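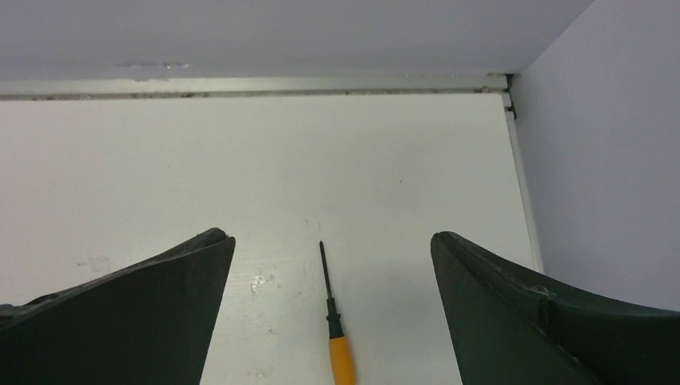 The repair counter at Moura opens at 7 in the morning, an hour before the rest of the hardware store. By then there is usually a line. People bring toasters, desk lamps, hair dryers, a radio with a broken dial. They fill out a paper tag, tie it to the cord and go to work.

Moura sells paint, plumbing parts and garden hose like any other store its size. The counter in back was added nine years ago, when the owners bought out the stock of Zestudier, a parts dealer across the river that was closing. The stock came to 3000 drawers of switches, belts, knobs and springs, and most of it had no labels. Sorting it took two winters.

Jahangir Bepari did much of that sorting and now runs the counter. He charges a flat fee for small appliances, parts included, and turns down anything with a sealed battery. He keeps a notebook of every job. In June he took in 178 items and sent 60 of them home unrepaired, mostly cheap kettles and blenders with housings that are glued shut.

Glue is his main complaint. A screw can come out and go back in many times. A glued seam has to be cracked open, and the plastic often breaks along with it. He has started keeping a list by the register of models that open with ordinary tools, and customers copy it down before they shop for a replacement. 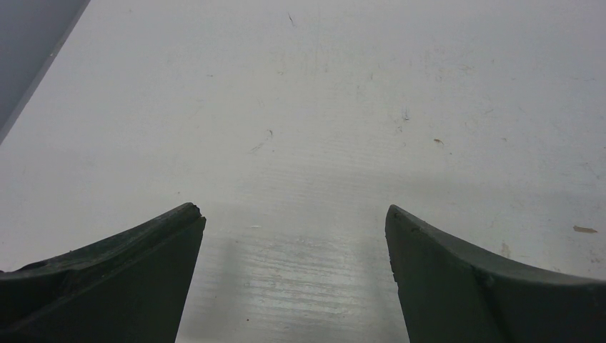

Bepari would rather see the list printed on the box. "If it's glued, say it's glued," he said. "I don't mind paying less for a thing I can't fix, but I want to know before I get it home."

The town of Nevalura, half an hour north, has tried another way. Its library lends out tools and gives over a meeting room for repairs one evening a month, and owners do the work themselves with help at hand. It costs nothing, but the wait for a seat can run to several weeks.

Both places have the same trouble with parts. Enora, the regional wholesaler, stopped splitting cases last year, so a single heating element now means buying a dozen. Moura can absorb that - the extras go in the drawers. The library can't, and sends people down the road to the counter.

Unclaimed items stay on a shelf by the back door for three months, then go on sale with the tag still tied to the cord.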